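Two hand-held grippers or one used arm? What I'd tell you before you spend the money

We've had a pair of the Fleto hand-held grippers since July, and people keep emailing to ask if they're worth it, so I'm finally writing this up. Short version: yes, mostly, but please read the part about pads before you send the order to your purchasing person!

Our choice came down to a used arm from MacLeod (tempting, very tempting, and it would have eaten the whole year) or a pair of Fletos plus whatever furniture and cabling we'd need around them. Danilo Navarro, who signs off on anything I buy, wanted the arm. I wanted to be collecting demos by the end of the summer. We went with the Fletos at $467 each and I still think that was the right call for a group our size, though he brings up the arm every time we have a budget meeting.
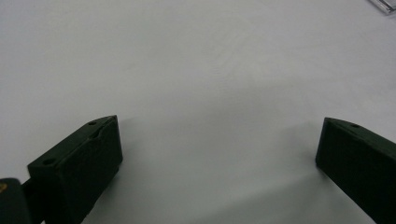

What the product page doesn't make obvious is that the grippers are the cheap part. I had a spreadsheet with two lines on it, and by the time we were up and running it had grown a whole second tab. Cables. Longer cables (the first ones were too short for anybody over five foot eight). A decent table. Something on the floor. Storage. If you're planning a budget, put the grippers in, then put in the same amount again for stuff, and you'll be in the neighborhood.

As for actually using them, I like them a lot. Training somebody new takes less than an afternoon, and the jaws go where you expect them to go. They do get heavy - my wrists are done after an hour, and I'd plan shifts around that. The cables are my other gripe. You learn to let them hang down past your hands and stop fighting them, but I'd pay extra for a lighter, bendier set and I hope Fleto is listening.
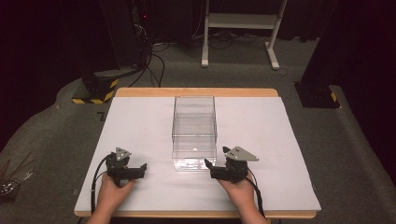 Mackenzie Cloutier
Lab operations and purchasing

OK, the table. Buy white. I know it shows every mark, but a plain light top makes the footage so much easier to check afterward, and you can get one from any office supplier. We got ours through Deltel, and it showed up on time with all its screws. Clear plastic boxes are worth having too, in a couple of sizes. They cost next to nothing, and they're a good honest test of your setup, see-through things being a pain for cameras in general. Carpet under the table is fine, by the way. I worried about that way too much.

Now, pads. Fleto sells replacement fingers in sets at $131, and when I saw that price I laughed out loud and bought none. Big mistake! The pads are what wear. The edges scuff, the surface starts to lift at the corners, and you find yourself trying to remember which finger used to grip better. We now keep 3 sets on the shelf and I reorder when we open the second-to-last one.
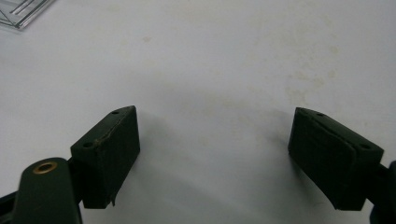

I did try the Osine pads, which are cheaper and supposed to fit. They fit, sort of. The screw holes lined up on one side and needed some persuading on the other, and I wasn't thrilled with the grip on smooth plastic. Fine as a backup if you're stuck waiting on a shipment, but I wouldn't plan a year around them.

A few other things I'd put in the plan. Cleaning supplies, the boring kind, and a regular time for wiping the table down (ours is 4 p.m. and it gets skipped constantly). Shipping, which was nearly double what I'd guessed. And some money held back for spring, when you'll know what you forgot.

Would I buy them again? Yep, and I'd get the pads in the same order. Support has been quick with me both times I wrote in, and the second time they sent a replacement cable without making me fill out a form. Four stars from me, and I'd go to five if the finger sets were under a hundred bucks.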